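Ask the founder of Hirna how a person goes from mending tablecloths to weaving them, and the answer starts with a bad seam. She had patched the same plaid cloth so many times that the stripes no longer met at the middle, and she got it into her head that she could make a new one herself. Five years later she has a floor loom in the front room, a second one in the garage, and a small shop on McIver Street that sells nothing but checks, stripes and plaids.

"I had no idea what I was doing," she says, laughing. "My first cloth was 11 inches wide at one end and you could have called it a scarf at the other. But the pattern was there! I ran up and down the stairs with it."

I went to see her in February 2024, when the shop is quiet and she does most of her planning. We talked for a whole afternoon (she makes very good tea), and I came home wanting to throw out every plain sheet I own.

What she loves about plaid is how little you need to begin. "You pick your colors once for the threads going up, and again for the threads going across, and then the cloth does this wonderful thing where they mix. Blue over white gives you a pale blue you never bought. I still get excited by it, every single time."

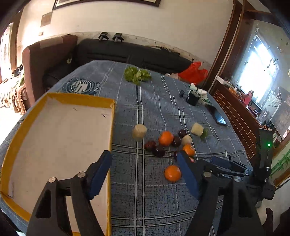 Blue is the safe choice and everybody buys it, according to one of the regulars at the counter, but the rusts and greens are where the real fun is. The weaver doesn't argue. She sells more blue than all her other colors put together, and she keeps a shelf of the odd ones for people who are ready to be talked into something.

Her best-known pattern is Morkia, a wide check with a thin light line through it. It took 114 samples to get right. "The line was too thick, then too thin, then it was in the right place and I hated the blue next to it," she says. "I have the samples in a trunk. I'm going to sew them into a quilt, and it will be the ugliest quilt you ever saw, and I can't wait."

The yarn comes from Pukura, a mill she found by writing letters to every dyer in an old trade directory. They dye in small lots, so the shade drifts a little from one order to the next.

"At first that drove me crazy. Now I plan for it – I mix 2 lots in the same cloth and you get this soft ripple of color that looks like it's been washed for years." 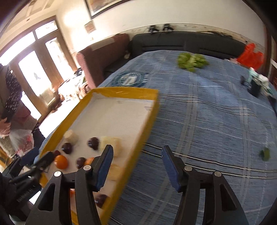
She is just as keen on how the cloth gets used once it leaves her. Customers ask her whether a piece is meant for a table or a bed, and she tells them to try it on both. A heavy check that feels stiff at dinner can be lovely over a blanket, and a bedspread that has gone thin in the middle will cut down nicely into napkins.

"Wash it, sit on it, spill soup on it," she says. "Please don't put it away for guests. It gets so much better."

In October she plans to open the garage to beginners, with small table looms and a pile of leftover yarn. No one will be asked to make anything straight. She has already picked the first project, a plaid dish towel in three colors, and she showed me her own trial run, still on the loom with a mistake near the start that she has decided to keep.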